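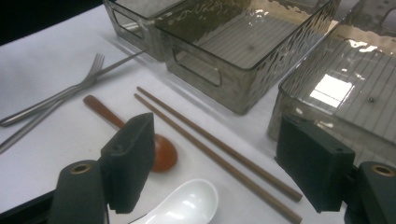 Can chopsticks and forks go in the same bin?
They can if they all lie in the same direction and the bin is long enough for the forks to lie flat. If the forks have to stand at a slant, give them a bin of their own.

Beklow Home Storage Support
Ticket 2000
Opened: 19 January 2022
Product: Drallik drawer bins, smoke gray, with handle openings
Delivered to: Cumton
Status: Closed, resolved

Problem as reported
Bins are used in a kitchen drawer for utensils. When a bin is lifted out by the handle, chopsticks slide out through the opening on the other side and drop behind the drawer. Forks catch on the cabinet frame when the drawer is closed. Customer asks if a bin without handle openings can be supplied instead.

First reply from support
The Drallik bins are only made with handle openings. We can take them back unused, but please check a few things first. We need the inside length of the drawer, the clear height above the bin when the drawer is shut, and which way the chopsticks point in relation to the openings.

Information received
Drawer is a Kovács base unit, 400 mm inside, front to back. Bin is 300 mm long. Clear height not measured, but the bins go in and out without touching anything when they are empty. Chopsticks point at the handle openings. Forks are leaned against the end wall with the tines up, as they would not all fit flat with the spoons in there too.

Check 1: chopsticks
Asked customer to move the chopsticks to the bin at the far side of the drawer and lift it level with both hands. Result: nothing fell out. Lifted again with one hand: two wooden ones came out through the low end. So the bin is fine as long as it stays level, but this is not how people take a bin out when they are cooking.

Check 2: liner
Asked customer to cut a strip of non-slip shelf liner to the size of the floor of the bin and lay it over the ridges. Result: the chopsticks stay put when the bin is tipped a little. They still slide if it is tipped a lot. Customer notes that crumbs collect on the liner and it has to be rinsed more often than the bare plastic.

Check 3: forks
Forks laid flat, handles all at one end, nothing else in the bin. Result: drawer closes. Spoons added on top: drawer closes, but a spoon bowl rubs on the frame. Spoons taken out again and put in their own bin.

Check 4: bins moving in the drawer
This was not in the original report. With the forks flat, the drawer shut properly, but the bins slid to the back each time and knocked against the panel. There is 100 mm to spare behind them. Suggested filling the gap with something that is not needed daily. Customer put the rolled dish towels there. Bins no longer move.

Layout sent to customer
Forks in one bin, flat.
Spoons and chopsticks in the next, with the liner under them. Chopsticks go in a short open box inside the bin, set across it so that they do not point at an opening. Long cooking chopsticks will not fit this way and should go with the knives.
Knives in the last bin, blades down and all facing the same way. Keep sharp kitchen knives out of it and use a block or blade covers.

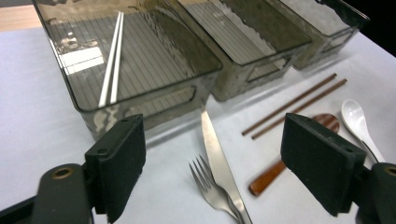 The customer wrote back that the layout works except for the ceramic spoons, which knock against the metal ones and had already chipped in the old drawer. Could they go in with the chopsticks and the metal spoons be moved over to the forks?

Support answered that the ceramic spoons can share with the chopsticks, on the liner. The metal spoons should stay out of the fork bin because of the rubbing seen in check 3. If there is no other place for them, a small cup at the front of the drawer will do, lying on its side.

Cleaning
Customer also asked about cloudy streaks on the plastic. Advised washing by hand with dish soap and a soft cloth, then drying with a towel. For the grooves in the floor, an old toothbrush. No scouring pads. Streaks came off, apart from a patch near one handle that looks like fine scratching. Not covered as a fault.

Closing note
Return request withdrawn. Added to the list for September: ask Drallik about clip-in covers for the handle openings. Liner offcuts left over, customer is using them under the mugs.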